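Visits > Community Growing > Skernura Lots Open Day

I reached the Skernura lots on Saturday a little after nine, which in gardening circles counts as sleeping in. The compost talk had already started. I was handed a pair of gloves and a map of the beds, drawn by someone with more faith in straight lines than the beds deserved.

Skernura grows vegetables on two old parking lots behind the Baek bakery, all of it in raised boxes. The soil was trucked in over the winter. Mieczysław Bednarek led the tour and gave us the figures without being asked: 100 boxes, 2000 seedlings started, and a waiting list that he keeps in his coat. A box costs five dollars a season, water included, slugs also included.

The greenhouse is a Zallov kit with one door that opens and one that has opinions. We admired the tomatoes, which were four inches tall and already tied to stakes, like children in bow ties. Then came the rain barrels, and a long discussion of rain barrels.
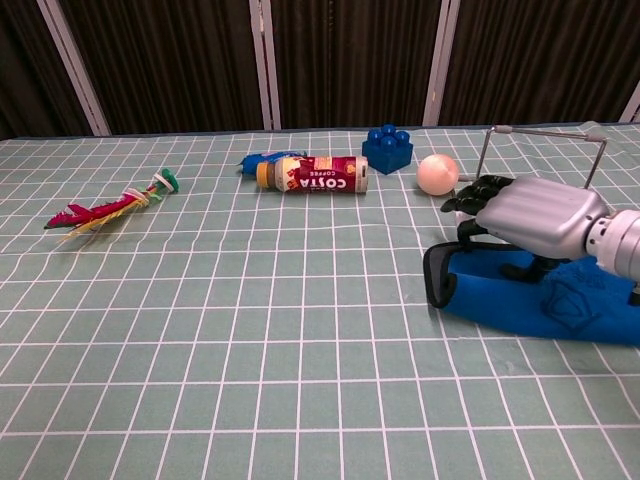 Paula Rusu wanted to know what happens to a box when its owner quits in July, and said that at the Clornivton garden the answer had been zucchini, everywhere, for two years. Bednarek said an idle box goes to the next name on the list after three weeks. She wrote this down and underlined it.

Lunch was kale soup. There was also kale bread. More than 200 people came through before the gate closed at two, and most left with a seedling whether they had asked for one or not. Mine is a cabbage. I live on the fourth floor, facing north, and it's on top of the refrigerator for now.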